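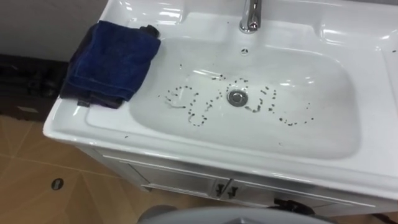

Sink wipe, Pluma arm — fault stop
12/02/2025

Arm quit at step 6 of the basin routine with a force limit trip. Log shows 2,582 samples, then nothing for the last 1,161. No alarm on the tablet, so we only found it from the log.

Dark specks still in the bowl, in loops around the drain. A few on the front rim too. Navy towel is on the left ledge.

Limit was set at 50 N. Wrist sensor had not been zeroed after the pad swap — my miss. Zero it and rerun before changing the limit. Ask Tillman about the missing alarm.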